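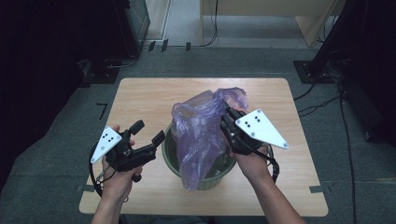

A purple bag and a green bucket on the table.

Food waste collection in Driston: the first three months

By Oleksandra Semeniuk

Dear neighbours, since March we have a separate collection of food waste in Driston and Cosgrove, and many of you wrote to me with questions. I try to answer the most frequent ones in this issue. I moved to Driston four years ago, and in my home town we did not have such a system, so I also had to learn it from the beginning.

At the moment 315 households take part. In the first month it was 133, so the growth is quite good. In total we have given 2,074 kilos of peelings, tea leaves, old bread and other leftovers to the composting site at Grallia. Hnat Moroz from the site tells me that the quality is better than he expected, but there are still too many fruit stickers. Please take them off before you throw away the banana skin. They do not rot, and he must pick them out by hand.
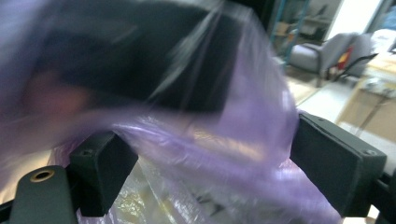 2 min read

The most common question is about meat and fish. Yes, you can put them in, cooked or raw, also small bones. Please do not put in large beef bones, oil in liquid form, or nappies (we had this twice).

The second question is about the smell. In warm weather I keep my scraps in the freezer until the evening before the collection. My husband was against it at first, now he does it without asking. If you have no space in the freezer, a sheet of newspaper on the bottom helps a lot, and it is good to wash the bin with vinegar once a week.

About tea bags: some brands contain plastic and some do not. If you are not sure, open the bag and empty only the leaves. Coffee grounds are always welcome, with the paper filter or without.

The collection day stays the same for Driston. For the streets in Cosgrove behind the school it moves one day later from next month, because the lorry cannot pass there on market mornings. Please put your bin outside before seven, with the handle locked forward, otherwise the foxes will open it.

Finished compost can be taken from Grallia on Saturdays until noon. It is free for households which take part, two sacks per visit, and you should bring your own sacks and a spade. I used mine for the tomatoes and they are already over the fence.

The next open morning at the site is in two weeks. If you wish to come, please write to me or leave a note in the Wollow box at the library.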